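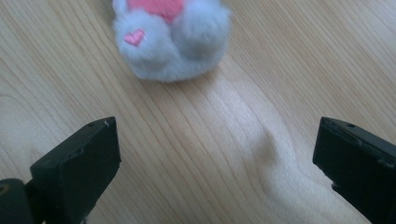 Unit 4 of the course deals with the comparison of fingertip designs on hand-held grippers. Students work in pairs and complete the same set of tasks with each pair of fingers before any results are discussed. The first task uses a soft object, and the approach is made with the fingers fully open. At the start of an approach, the wrist view should resemble the one given for this unit: both black fingertips visible, clear tabletop between them, and the white plush toy still beyond their reach. The small pink heart on the fur is a convenient aiming point. Long pile hides the true edge of an object, and students regularly close too early for this reason. Fibers also cling to the fingertips, as on the corner of the left finger, and must be removed before the next trial.

4.1 Preparation

Read the safety sheet issued in April. Check that each gripper opens and closes through its full travel and that both finger screws are tight. Record the finger type (Siltero flat or Rarnach ribbed) at the top of the trial sheet. Fingers may not be exchanged in the middle of a series.

4.2 Procedure

Each student performs 12 trials per finger type. A trial begins with the fingers open and ends when the object has been released inside the marked area. A dropped object counts as a failed trial and is not repeated. The partner keeps the record and does not offer advice during the series.

For two-handed tasks, one gripper steadies the work while the other carries out the movement. Cables should be led back along the forearm or down toward the near edge of the table, so that neither crosses the working area.
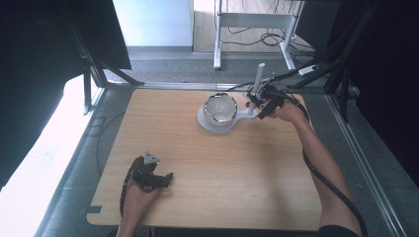 Figure 4.2. Two-handed work at the tabletop, with the white fixture near the right-hand gripper.

4.3 Recording of results

Enter the result of each trial as held, slipped or dropped. "Slipped" applies when the object moves between the fingers but is still delivered. Any doubtful case is to be referred to Ms. Keskinen or Mr. Rind during the session.

The written comparison is limited to 2 pages. It should state which finger type is preferred for soft objects and which for rigid ones, with reference to the trial sheet. A general statement that one type "felt better" will not receive credit. The report is marked out of 100, and 17 of these points are reserved for the discussion of failed trials.

4.4 Reading

Course reader, chapter on contact surfaces. The Jandley worksheet on grip force is optional for students who have completed Unit 3.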